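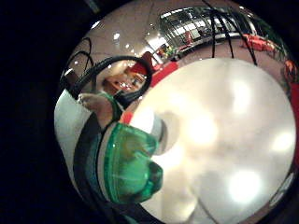

Water Use in Wernanville Homes: Project Report
Milovan Vukčević and Tihomir Petkov
Handed in 04/02/2020

Question

Do people know how much water they use at home? We thought no. Our guess going in was that most households would say a number way under the real one.

What we did

Paper survey, one page, 15 questions. Dropped off 200 copies in March, mostly on the Zelska side of town and the streets behind the school. Asked people to write down their guess first and THEN look at the bill. Some clearly looked first, you can tell when the guess matches to the gallon. Left those out.

Tihomir did the typing in, Milovan did the charts. Charts are in the appendix. 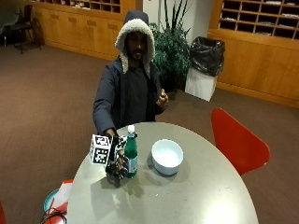
Results

Guesses were low, mostly very low. People remember showers and dishes. They forget toilets, which was the biggest use in nearly every house that filled in the back page. Lawn watering hardly came up because of the time of year, so summer would look differnt.

Highest single bill was 1,449 gallons in one week. We called back to check and the family had a leaking toilet valve they didn't know of. Kept it in the table but not in the average.

Apartments were a problem. Water is in the rent at the Babić building so no bill to compare to. 20 surveys we couldn't use for that reason.

Problems

Should of numbered the surveys. Two got typed in twice and it took an evening to find them. Question 9 was confusing (does "wash" mean laundry or dishes?) and people answered it both ways, so no chart for 9.

Also everybody rounds.

What we would change

Do it in summer too. Ask renters something else, maybe minutes in the shower. Shorter form.

Sources

Class notes, unit 4. Water bills from households that said ok. Pasix rate sheet, current year.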